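Zwischenbericht Greifarm Werkstatt Heltdale, Stand 31. Januar 2024
An: Karabo Ngcobo, Wokden-Fördertopf 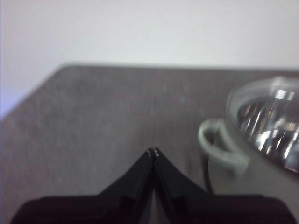 ## Stand

- Arm steht, Greifer montiert, Kamera am Handgelenk läuft. Bildübertragung über Ivport-Karte stabil, Verzögerung noch zu groß.
- Finger in der zweiten Fassung. Schließen jetzt mittig, Spitzen treffen sich fast. Die erste Fassung lief schief, liegt in der Schublade.
- Testobjekt zur Zeit: Glastopf mit Henkel. Klares Glas ist für die Erkennung eklig, viel Reflexe innen, der Henkel hebt sich besser ab. Deshalb Anfahrt jetzt über den Henkel.
- Bilder bei schneller Bewegung verwischt. Belichtungszeit muss runter, dafür brauchts mehr Licht von oben.

## Geld

Ausgegeben bisher 1.369 Euro. Größter Posten die Servos, dann Netzteil. Belege als PDF hinterher, zwei fehlen noch (Sithole hat die Rechnung falsch adressiert, ist reklamiert). Für die Lampe würde ich gern 70 Euro aus dem Posten Kleinmaterial nehmen. Bitte kurz ok geben.

## Probleme

Kabel am Handgelenk scheuert, provisorisch mit Gewebeband. Hält, aber nicht schön. Kalibrierung verstellt sich nach jedem Neustart, Ursache unklar, vermute den Endschalter an Achse 2. Zeitplan vom Oktober ist damit nicht ganz zu halten, Anheben mit Last verschiebt sich.

## Als nächstes

- Endschalter tauschen
- Kabelführung drucken
- Henkelgriff erst leer, dann mit Wasser im Topf
- Doku fürs Werkstatt-Wiki, die ist nochnicht angefangen

Brauche außerdem den Schlüssel fürs Materiallager, meiner geht nur vorne.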